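Teaching a Robot by Hand: Your Questions, My Answers

I get the same handful of questions every time someone new signs up for a teaching slot, so I've put them all on one page. If yours isn't covered, ask me at the bench. Last updated Mon 19 February.

Do I need to know how to code?

Nope! If you can put your groceries away, you can teach the tidy-up task. You do the job through the robot, the system writes down every joint angle and every camera view along the way, and the training part happens later on the Pudley server (which is my headache, so please don't worry about it).

What's the difference between hand guiding and remote control?

With hand guiding you take hold of the arm itself, switch it to the soft mode and push it through the motion. With remote control you stand back and move a pair of leader handles, and the robot copies you. We use hand guiding for short, simple moves, like showing a single reach. For anything with picking and placing I'll nearly always put you on remote, mostly to keep your own arms and sleeves out of the camera views.

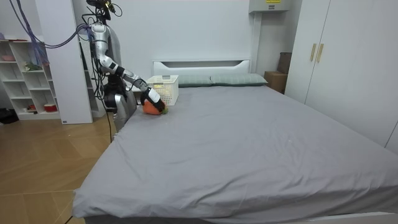
One more thing on that: your first few minutes on the handles will feel weird. You'll push too far, then overcorrect, then mutter at it. Everybody does. I give new people a practice block before we save anything, and I'd rather you spend the whole block just opening and closing the gripper than rush into a real take.

Why plush toys on a bed?

Because soft things are hard, and I like hard. A plush fruit squashes when you grab it, so there's no one correct grip, and a bed sheet wrinkles so the surface is never quite the same from one take to the next. Also, plush forgives beginners. You can squeeze a toy durian as badly as you like and it'll be fine by the next take.

What counts as one demonstration?

One take runs from the start pose to the finish pose, with the whole instruction carried out in between. For the tidy-up task the instruction is "put the fruit in the basket." Start recording, do it, bring the arm back clear of the basket, stop recording. Please don't pause halfway to scratch your nose – the robot will learn the pause. I mean it, we had one batch in August where the model would hover over the basket for ages before letting go, and that was all us.

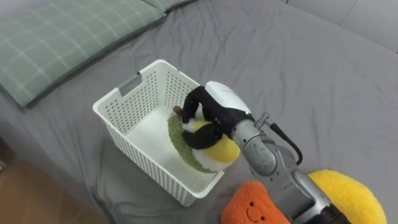 Javora Robot Teaching Club – Home Tasks Group

How tight should I grip?

Less than you think. Come down from above, close until the fabric gives a little, then stop. If you crush the toy all the way it tends to stick in the fingers on release, and you end up shaking it loose, and then (you guessed it) the robot learns to shake. If a toy slips out before you get it to the basket, just go back and pick it up again in the same take. Those recoveries are worth having and I keep every one of them.

Does the order matter?

Not for this task. Mix it up! Banana first on one take, orange first on the next. If all of us always go for the same toy, the model gets very attached to that order and falls apart when the toys are laid out differently. What does matter is that you finish with one toy before you go after the next.

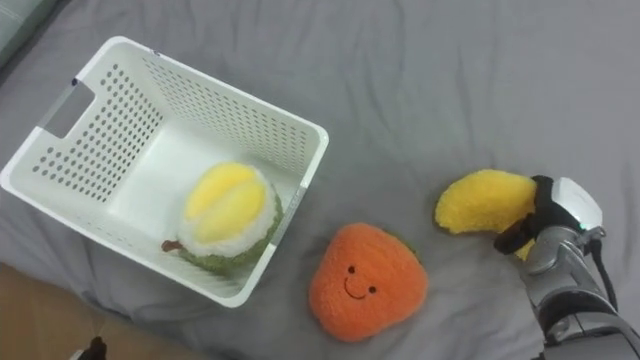
Durian in the basket, banana in the hand, and the orange still to do.

Can I use both arms?

You can, but ask me first. The two-arm takes go in a separate folder and they need the other start pose. For a first slot, stick with one and park the other off to the side.

How many takes do you need?

For a new task I like to have some 400 before I bother training. That sounds like a lot, I know, but it's spread over everybody and a take is short. A normal slot is 2 hours with a break in the middle. Take the break, please. Tired hands make jerky data, and I can see it in the plots when someone has skipped it.

What do I do with a bad take?

Hit the red key on the Dava pad and it gets tagged. Don't delete anything yourself. "Bad" means you bumped the basket off its spot, you dropped something on the floor, or a person walked through. A wobbly approach or a clumsy release is not bad, it's just human, so leave it in.
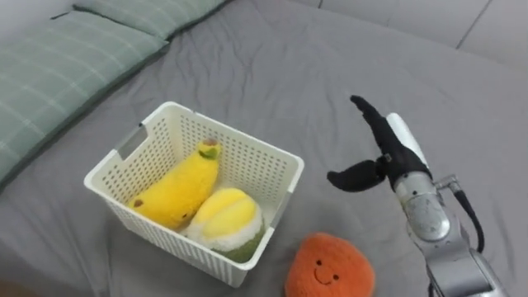

Page 3 of 6

Do I have to line the toys up the same way every time?

Please don't. Between takes, empty the basket and toss the toys back on the sheet however they land. Turn the basket a bit, nudge a pillow, leave the wrinkles alone. The only rule is that everything has to be within reach of the arm you're using, so do a quick stretch test before you press record if you're not sure.

How close can I stand?

For remote control, behind the tape. For hand guiding you're obviously right up against it, so tie back long hair, take off bracelets and keep the stop button in your free hand. If the arm does something you didn't ask for, press stop first and call me second.

How do I book?

The sheet is on the door of the Pfeiffer room, and mornings fill up first. Write down which task you want, and whether you've used the handles before so I know to leave time for practice.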